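4. Living with the wrist camera kit

4.1 What we bought and why we're writing about it

We should say up front that this section is a bit of a user review dressed in a paper's clothes. When we started planning the handling experiments in Section 5, we needed a close-range view from the arm, and we had no appetite for building yet another camera mount from scratch. We've done that twice before in this lab and both times the mount ended up being its own project. So this time we bought the Valteo wrist kit, which is sold as a complete package: a small camera, a bracket, a length of cable with strain relief already fitted, and the Rinaveo software for recording and calibration. We paid the normal price for it out of the project budget and the maker had no say in what we've written.

I'm the one who did most of the fitting and most of the swearing, so I've written this part in the first person where it makes sense. My co-authors put up with it.

The kit is meant for people like us, who have an arm and a gripper that already work and who want pictures from the business end without redesigning anything. The sales material promises fitting in 30 minutes. I took most of a Tuesday, though to be fair a good chunk of that went on finding a driver bit that would fit the bracket screws, and then on finding it again after lunch.

4.2 Fitting it

The bracket clamps around the last link of the arm with two half-rings. It's a tidy bit of moulding and I like it a lot. There's a small key on the inside of one half that stops the whole thing creeping around the link, which was the exact fault that killed our second home-made mount. Once it's done up you can lean on it and it stays put.

The camera then slots into the bracket on a tilt plate with 9 fixed positions. I'd have preferred a smooth tilt with a lock, and said so loudly at the time, but I've come round to the fixed steps. When somebody bumps the camera (somebody always bumps the camera) you can put it back where it was by reading the number off the plate, and your calibration is still close enough to start from. With a smooth tilt we'd be recalibrating every second morning.

The cable is where I have a proper complaint. It leaves the housing on the side facing the elbow, and on our arm that means it has to come back over the joint in a loop. If the loop is short, it pulls tight at the far end of the wrist's travel. If it's long, it wanders into the view. We tried a few lengths and settled on one that we can live with, held down with hook-and-loop tape, and I check it at the start of each session. A cable exit on the other side, or better still a choice of two, would fix this completely.

4.3 What the camera sees up close

The thing that matters most for our work is the near view. Any camera will give you a nice picture of a bench from arm's length. We wanted to know what we'd get in the last bit of the approach, with the target object filling most of the image and parts crowding in from several sides, and that's where the kit turned out to be both better and worse than I'd hoped.

It's better in coverage. The lens is wide enough that you keep some context even when you're nearly touching the thing you came for, and you can usually find an edge or a gap to steer by. It's worse in sharpness. The focus is fixed, and very close in everything goes a little soft, with a fairly thin band where the detail holds up. Figure 3 gives a fair idea of it. The small tabs under the dark housing are readable as separate tabs, and so is the top of the raised rim, while the yellow plastic on the left has gone to a smooth blur.

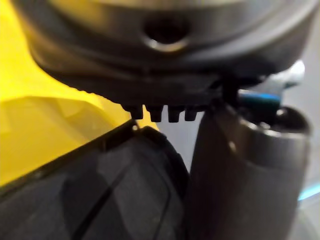 Figure 3. Close-range view from the wrist camera. The four dark tabs and the crest of the grey rim are the sharpest parts; the yellow plastic and the silver-white piece under the right end of the housing are noticeably softer.

I keep coming back to this one when people ask me if the kit is any good, as it shows the hard part of our problem so neatly. The tab tips sit just above the edge of the thing beneath them, and the gap between is narrow. For a person looking at the picture it's easy enough to pick out. For a detector it's miserable: dark tabs, with the underside of the lip they hang from in shadow as well, and hardly any contrast to help sort one from the other. The brightest neutral patch in the middle is a bit of pale grey background showing between the faceted surface and the dark cylindrical part, and our first edge finder loved that patch far more than it loved anything we cared about.

Colour helps where there's some to be had. The blue trim at the top of the cylindrical part is a strong, saturated blue, and a band like that is a gift if you want something to lock on to. Most of what we handle has nothing so obliging, so I wouldn't want anyone to read this and think a colour threshold will carry them through. Ours didn't get us very far.

Light is the other half of the story. The kit comes without a lamp of its own, so you're working with whatever the room gives you. With light coming mostly from above you get pleasant highlights along top surfaces and next to nothing underneath, and underneath is very often where the contact is going to happen. We thought hard about adding a ring light. In the end we left it off, as glossy plastic throws a ring straight back at the lens and you've swapped one headache for another. A small diffuse panel to one side is on the list for the next round, and I'd love to see the maker offer one as an add-on.

4.4 Calibration and the software

Rinaveo is the part I expected to hate and mostly don't. You print the target sheet, lay it flat, drive the arm through a set of poses, and the program works out the offset from the camera to the wrist. The interface is plain to the point of being grumpy, but it tells you which poses it's unhappy with and lets you redo only those. That one feature has saved me hours!

What I don't care for is how it saves things. Each recording goes in its own folder with a name built from a counter, and the tilt position isn't stored anywhere. If you change the plate and forget to write it down, you'll have a folder of perfectly good pictures with no way of knowing which calibration goes with them. We lost a morning's work in May that way. We now keep the tilt number in a text file beside each recording, written by a little script that won't let the recorder start until someone has typed it in. It's crude and it works.

The recorder itself has been steady. Over the whole study we collected 2718 close-approach images and used them for the labelling described in Section 5.2. Labelling went faster than on our older data, and I put that down mainly to the view being the same from one session to the next. The people doing the labels said the soft areas were tiring on the eyes, and they disagreed with each other most often on small dark parts against dark surfaces, just the sort of thing in Figure 3. We kept those disagreements in the data on purpose. A boundary that two patient people can't agree on is one where a tidy label would be telling the network a fib.

4.5 How it stacks up against the other options

We also looked at two other products before buying. The Calimlim unit has adjustable focus and takes a sharper picture at short range, no question. It's also a good deal bulkier, and on our wrist it would have stuck out past the gripper body on one side, right where we need room to get in beside things. For a lab doing inspection work, with space around the parts, I'd point them at the Calimlim first.

The Mostico service is a different animal. You send them the details of your arm and they make a mount to suit, then come and fit it and do the calibration for you. We had a long and very pleasant phone call with them. The trouble for us was changes: we swap grippers often, and every swap would have meant another visit or at least another quote. If your setup stays as it is for a year at a time, it may well be worth the money, and you'd skip all of my grumbling about cables.

For our purposes the Valteo kit was the sensible middle. It's small, it comes off and goes back on without drama, and the faults are ones we could work around with tape and a script.

4.6 Things to know before you order one

A few notes for anyone thinking of doing the same. Check the diameter of your last link against the bracket before you order, including any paint or sleeve, as the half-rings don't have much give. Buy a spare cable. Write the tilt number on the arm itself in marker — we do this as well as the script — so whoever comes in next can see it at a glance.

Take your own close-up pictures on the first day, too, with the real parts and the real lighting, and look at them before you design anything clever. We wrote the first version of our detector using pictures taken from further back, where everything was crisp, and then had to throw out most of it. The settings we ended up with are in the appendix, and the detector that replaced that first version is described in Section 5.3.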